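Ticket 1986: Sorting cell stops after label change
Project: Fleltumix (student parcel-sorting robot)
Status: Open
Raised by: Kaiwen Tian
Component: label station, Xprinter thermal unit

Symptom
The arm picks a parcel, presents it to the scanner and goes to the reject bin. The log gives "no read" on each attempt. The fault began at the first parcel after a new roll of labels went in. Parcels labelled from the old roll still sort correctly.

Steps taken
14:10 Restarted the sorting program. No change.
14:25 Cleaned the scanner window. No change.
14:40 Ran the printer self-test. Bars are sharp but the left edge of the code is missing. Scanner ruled out.
14:55 Compared labels from both rolls. The code on the new ones has shifted sideways by 2 mm, enough to lose the start bars.
15:05 Guides probably not closed up against the paper. Taking the roll out, refitting it on the spindle and running calibration again. The tape has to come off completely before the paper is fed, and the first turn of labels is to be thrown away in case of glue on the print head.

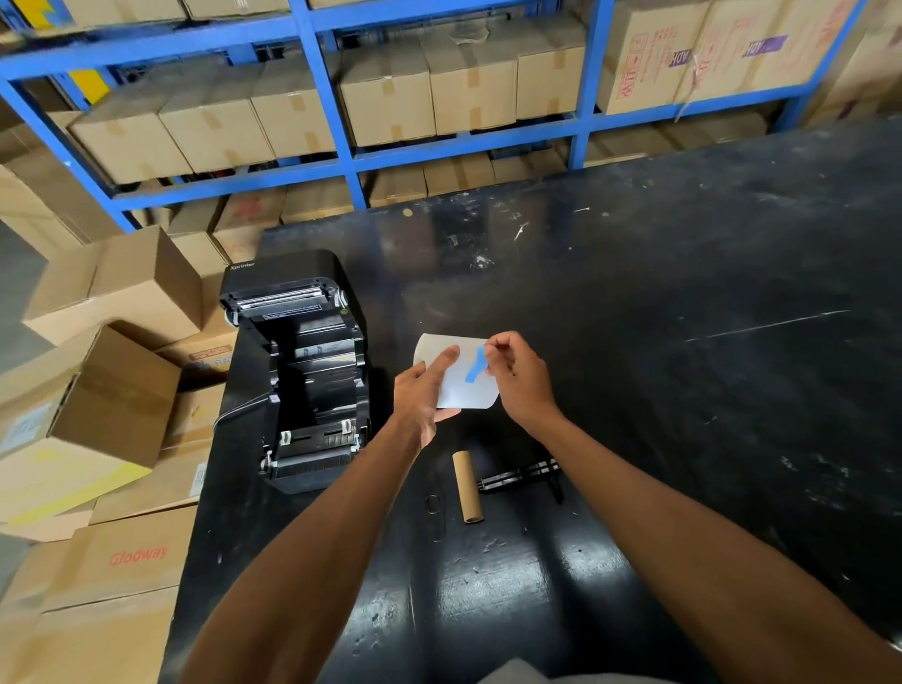 King-fai Fu: Calibrate with the lid shut and the arm parked, otherwise the controller sends a job halfway through and the gap setting is lost. We had the same fault in June. Check the label width in the driver as well, the Stetever profile overwrites it whenever the cell is restarted.

15:30 Arm parked, driver width corrected. Calibration to follow. Ticket stays open until 2 full trays have gone through without a reject.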